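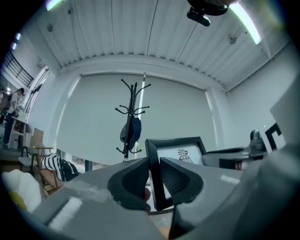 Amerwood Community Workshop is reopening in February, and I get to be the one to tell you! I've run the front desk and the class schedule here since the days when we shared a hall with the bowling league, so forgive me if this press release reads more like a letter. We've been shut all winter for the heating and the lights, and both jobs are done. The new lights were my big wish. If you ever tried to thread a needle in the old place after four in the afternoon, you know why. Now the room is bright right up to the white corrugated ceiling, and I've stopped carrying a flashlight in my apron pocket.

For anyone who hasn't been in before, we're a mending and making workshop on the Predley side of Cenatstead, two doors down from the old feed store. People bring in clothes, curtains, chairs, lamps, tents, you name it, and we help them fix it themselves. We don't take things in and hand them back finished. You sit down with one of our helpers, you get your hands on the job, and you go home knowing how to do it next time. (I came in years ago with one coat that needed a lining and, well, look at me now.)

Doors open at 10 on Friday morning and we'll keep going until 8 at night. There will be coffee, and a table of free fabric scraps that I have been sorting since before Thanksgiving. Please take some. Please take a lot. The drop-in tables are free all day on opening Friday, no booking needed, and after that a drop-in visit will cost 8 dollars, same as before we closed. I know prices have gone up everywhere, and we talked about it a good deal, but we wanted regulars to walk back in and find that one thing hadn't changed.

The heating is the part I expect the most mail about, so let me get into it. The old furnace was loud, it smelled, and it warmed one corner of the building. Our members and neighbors raised the money for a new one through the Yazzie Fund, which has been helping small community spaces in our county for a while now. A total of 865 people chipped in, and a lot of those gifts were five-dollar bills in an envelope pushed through the door. Thank you! I read every note. One of them was written on the back of a sewing pattern for a toddler's raincoat, and I've kept it – the pattern as well as the note.
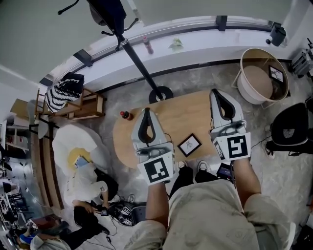 Clothing repair is still what brings most folks to us, and we're giving it a lot more room on the schedule. The biggest addition is Everyday Pants, a four-week evening course on the garment that wears out first. Week one is hems, week two is zippers and buttons, week three is seats and knees, and in week four you cut a simple pair from scratch. Loose beige trousers like these, with a faint print and plenty of give at the knee, are the sort of thing I'd love to see people wearing, patching and wearing again. A soft, light print is forgiving, too. A small darn in a matching thread gets lost in it, and if your first darn looks anything like my first darn, that's a mercy.

The other new classes are chair caning on Saturday mornings, lamp rewiring once a month, and a beginners' knitting circle that meets at lunchtime. Kids' sewing is back as well, for ages 8 and up, and a grown-up has to stay in the building. We've also put together a lending shelf with 300 patterns on it, from baby sizes to work coats. You can borrow two at a time. Trace them, please don't cut them – I will know!

Booking for the classes opens the same morning as the doors, at the front desk or by phone. Everyday Pants takes 10 people per course, and it's going to fill up, so if you want a spot I'd call early. If you can't get in this time, ask to go on the list and we'll ring you when the next one is set.

Parking is behind the building, same as ever, though the lot is still gravel and it's lumpy near the drain. The side door is the step-free one. Ring the bell and give us a minute to get over there.

Local papers and radio are very welcome on opening day, and earlier in the day is quieter if you want to talk to people while they work. Call the Amerwood front desk and you'll most likely get me. Bring something that needs a button.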